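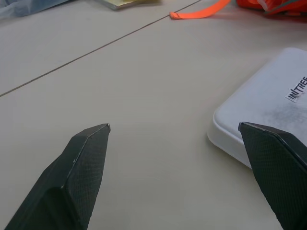
I have spent most of this fall trying out grippers for the packing benches at our shop in Hjaltested, and I have come to an opinion that my younger self would have laughed at. I think we pay far too much attention to how hard a gripper can squeeze and far too little to the shape of the last half inch of its fingers.

Let me back up a little. In May we had two pairs of fingers to compare. One was the set from Tosden, broad and square with soft pads, and the other was a pointed set from a small outfit called Komby, black and faceted, narrowing toward the tips. Same arm, same controller, same wrist camera. I was rooting for the soft pads (I like anything that looks as if it would be kind to an egg), and I will admit I had half written the purchase order before we had run a single pick.

Then my colleague Qianru Hou, bless her patience, set up 1,371 picks over the summer, split between the two sets, using the sort of things our customers send us: flat cases with rounded lids, folded cloth, straps, floppy pouches. The pads did beautifully on anything that stood up and offered them two sides. On anything lying flat they fumbled, and fumbled again, and pushed the poor thing across the bench. The narrow tips could get under a raised rim or take hold of a strap by its fold. They dropped things too, of course — heavy pouches especially — but they usually got hold of something first, and I have come to believe that getting hold is most of the job.

Now, Krisztina Gál, who runs the line at Skakovance and has forgotten more about tooling than I will ever learn, disagrees with me, and she does it so nicely that I nearly gave in. Her view is that a pointed finger is a specialist, and that a shop our size should buy the generalist and change the bench to suit it. Put the cases on edge, she says. Hang the straps. She has 44 stations running that way and they run well.

I take the point, and if I were starting with an empty building I might do the same. But our benches are also used by people, and people put things down flat. I would hate to spend the next few years asking everyone to arrange their work for the comfort of a machine that was bought to help them.

The other thing I have grown fond of, and I didn't expect to, is what slim fingers do for the camera. Ours looks out from the wrist, straight past the fingers, and every bit of width on them is a bit of table it can't see. With the Tosden pads closed on an object we were close to guessing. With the narrow pair open wide there is a good stretch of table left between them, and Qianru had much less trouble lining up an approach. You won't find that on a spec sheet. I wish you would!

So my advice, for whatever it is worth, is to borrow before you buy, and to test with the dullest, flattest, most awkward things you own. Leave the nice foam cubes in the drawer. We have ordered the narrow fingers for two benches and kept the pads for a third, where the tall boxes come through, and Krisztina is visiting after the new year to tell me what I got wrong.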